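Who gets to see your spit results?
25 August 2021

I've been putting off writing about home DNA kits, mostly since my sister-in-law gave me one in December and it sat in a drawer for months.

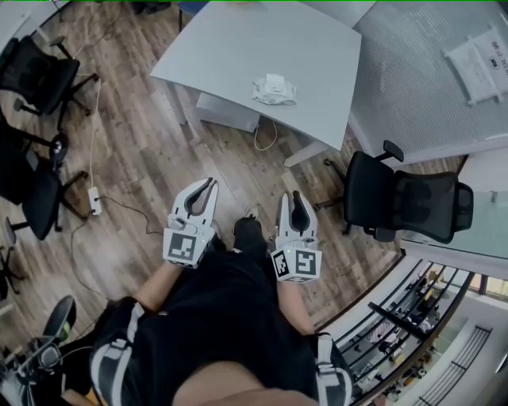
Anyway, I finally read the consent form (all of it, with a pot of tea) and I have thoughts! The kit itself is simple enough. You spit, you post it, you wait. The form is another matter. There are 2 boxes near the end, one for storing your sample and one for letting "research partners" use it, and the second was already ticked on mine. I unticked it, then dithered, then ticked it again, as I do like the idea of helping somebody study something useful.

What bothers me is the family side of it. My cousin Nanami Oda never agreed to anything, and yet a fair bit of her is in that tube too. Hamisi Shemweta wrote to me after the last newsletter to say his family talked it over before anyone sent a sample off, and three of them said no, so they dropped the whole idea. I rather admire that.

Joyce Mwaipopo is leading our next reading group on exactly this, using a long essay on genetic privacy that I'll send round beforehand. It's heavy going in the middle but do stick with it, the part about police searches is well worth the slog. If you've had a kit done and would be happy to talk about it, drop me a line before then.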